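Nondia Film Archive Reader – Set-up Guide
Section 2: Getting a title into the catalog

Revised September 2022

You have installed the reader, and you have a shelf of old films that somebody once labeled "misc." The steps below take one film from the shelf to the catalog. Do one from start to finish before you try all 93.

1. Open the Brultik panel and choose New Title. Type the name as it appears on screen, misspellings included. The distributor's spelling goes in the Alternate field, along with the producer's nephew's.

2. Pick a release year. If your sources disagree, enter the earlier one and tick Disputed. Most silent films end up ticked.

3. Add the director, then the cast. For anyone credited only as "Policeman" or "Second Aunt," leave the name blank. Do not guess from the mustache.
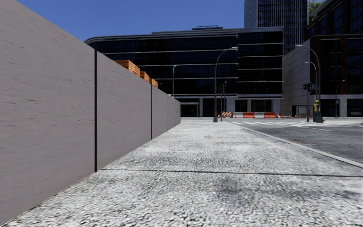 Fig. 2-1. Gray hoarding wall, with orange bricks stacked on the far side.

4. Attach at least one still. The reader accepts up to 39 per title and will slow down noticeably well before that.

Note: Stills are sorted by the order you add them. Sorting by plot was tried in the Mokden release and taken out again after complaints.

5. Press Check. Yellow warnings can be ignored for now. Red ones will follow you around until you deal with them.

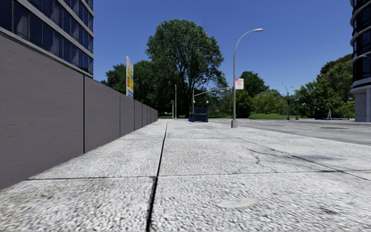

6. Write the synopsis. The limit is 100 words. Benedek Bozsik, who wrote the original field rules, allowed two full pages, and we have the melodramas to show for it. Give away the ending – a catalog is no place for suspense.

7. Choose a language for the intertitles. If the print has none, select Lost, which is different from None. None means they were never there.

Caution: Changing the language after step 7 clears the synopsis. There is no undo. Keep a copy in a text file.
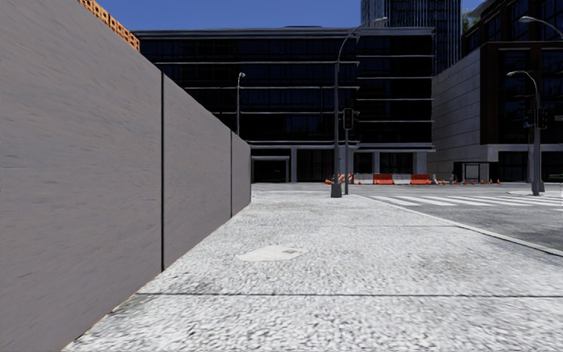
8. Press Save, then Publish. Save alone keeps the title in your drafts, where it can sit until October or the end of the world.

If Publish stays gray, a required field is empty. It is usually Country. For co-productions, enter both countries with a semicolon between them; a comma makes the reader invent a new nation.

Songs and playback singers go in the Sulemana add-on, covered in Section 3. Questions about disputed years go to Hajnalka Fülöp, with your sources attached.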